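The snack tray has moved into the spare room

My niece has exams, I have a cold, and between us we've eaten everything in the pantry that comes in a wrapper. So the other night I did a proper run to the international grocer near the station, came home with far too much, and tipped the lot out on the bed in the spare room to sort it. The green tray came out too, the one with the raised sides that used to live under the teapot. It's now the official snack tray and I'm not giving it back to the teapot.
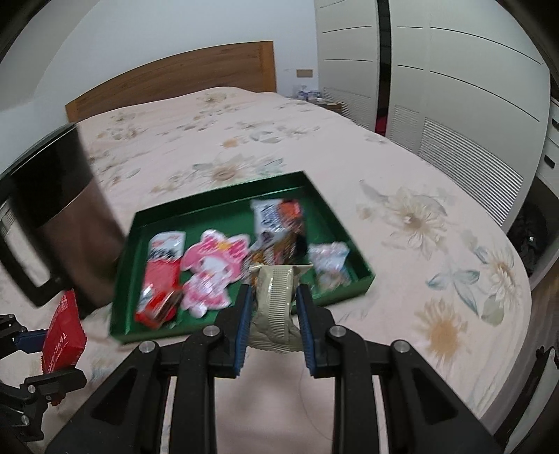
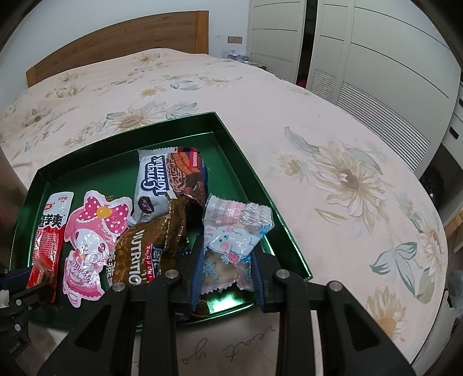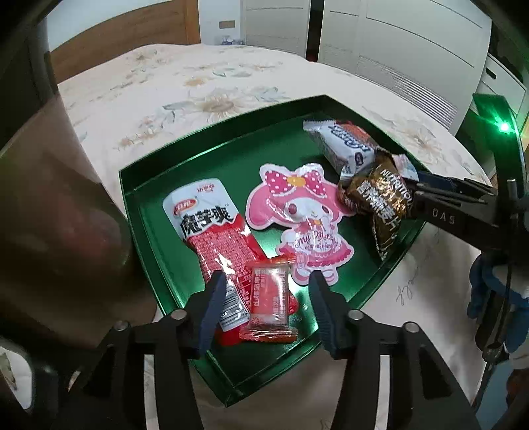
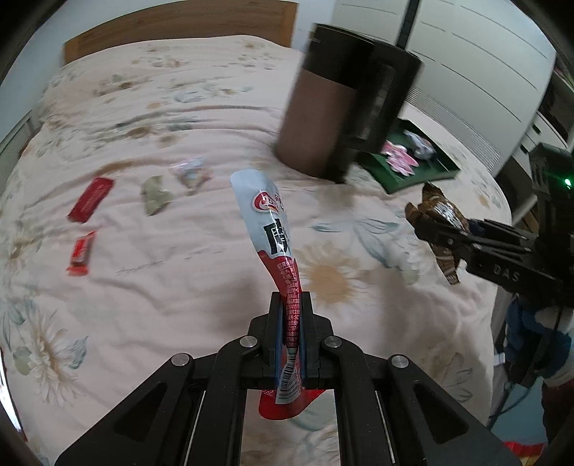
A few of my favourites, green tray and flowery bedspread and all.

How do you stop a snack tray from turning into a pile of empty wrappers?

Keep it small, and only top it up once a week. I put out six things at a time and the rest goes into a tin on top of the fridge, where I need a chair to reach it. If something gets eaten, the gap stays a gap until shopping day. My niece thinks this is cruel, but she's also the one who leaves an empty packet lying there looking full (I've fallen for it more than once).

Now, the snacks themselves. I'd put off trying the konjac strips for ages — the long red and white packet with 魔芋爽 on it — and I'm a bit cross with myself about that. They're chewy, slippery and properly spicy, and the first one made my eyes water. Good with a cold, as it happens! Have a glass of milk handy and don't touch your face afterwards.

The pink My Melody one I bought purely for the packet. I'm forty-something and I own no other rabbit-themed items, but the bow got me. My niece has put her name on it, so I can't tell you what it tastes like and I may never find out.

Then there's Супер Контик, in the white wrapper with the blue lettering. My neighbour Stepan Palamarchuk put me on to these when he moved in, and he's very firm that they should be eaten with black tea and no milk. I've tried it both ways and I like it with milk. We don't discuss it any more.

Chocolate is the difficult one. It never lasts to the end of the week, so I've started hiding it under the flatter packets, which fools no one. Sosina Lemma (from my walking group) freezes hers and reckons it slows you down. It slowed me down by 10 minutes.

If you're setting up a tray of your own, here's roughly how I go about it:

Put tall or stiff packets towards the back and the squashy ones at the front.
Mix it up, with 2 salty or spicy things at the very least.
Put one thing in that you've never tried.
Check the dates before it goes in the tray. I had a wafer last winter that tasted like a cupboard.

I do still need to find somewhere better than a bed for all this. I like sitting there with a book and something crunchy, but I changed the sheets in September and found biscuit crumbs right down at the foot end, under the fitted sheet. Maybe a little side table. If anyone has seen a narrow one with a lip around the edge, leave me a comment.

Related posts
What I keep in the tin on top of the fridge
Black tea, milk and a friendly disagreement
Getting crumbs out of a mattress seam

Last updated: September

Contact | Copyright, all rights reserved | Back to top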